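How to Get a Guest Bed Ready the Night Before

My mother-in-law gives wonderful notice when she visits, but the rest of my family tends to call from the highway, and over the years I've worked out a little routine that gets the spare room from storage closet to bedroom in one evening. I hope it helps you too, especially if (like me) you have been using the guest bed to hold wrapping paper since February.

Start with air. Open the window before you do anything else and leave it open while you eat supper. Rooms that stay shut up get a stuffy smell that no spray will really cover, and believe me, I have tried most of them. While the window is open, strip the bed all the way down, mattress pad included, and vacuum the mattress with the upholstery tool.

Next comes the wash. Sheets and pillowcases go in together, but please keep anything new and dark out of the load the first 2 or 3 times. I learned this from a set of navy towels and a white blouse I was very fond of. Go easy on the detergent, skip the fabric softener, and take everything out of the dryer while it still has a touch of warmth in it – you'll save yourself most of the ironing.

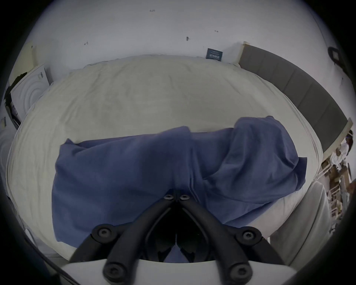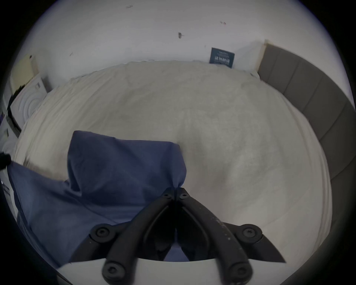

Now for the color question, which I get asked more than any other. My friend Nomvula Van der Merwe, who let rooms in her house for 16 years, taught me to keep the big pieces plain and let the small ones do the work. A pale cream sheet with a blue pillowcase is the sort of pairing she loved, and it means you can replace one piece when it wears out without hunting for a match. If your guest room is on the dark side, go lighter with the blanket as well. Mine is an oatmeal one that used to be on the couch.

When you make the bed, put the bottom sheet on while the room is still cool and pull each corner snug, working diagonally from one to the next. Shake each pillow hard, fold it lengthwise like a taco, and slide it into its case that way. It will open up on its own once it's in.

Then lay an extra blanket over the foot of the bed. Some people sleep cold and won't ever ask.

Last of all, get in and lie down for a few minutes with the bedside lamp on. You'll notice the bulb that's too bright, the clock that ticks, and the outlet you can't reach to charge a phone. I found out that way that our curtain lets in the porch light, and there is now a clothespin on the windowsill for anybody who needs it.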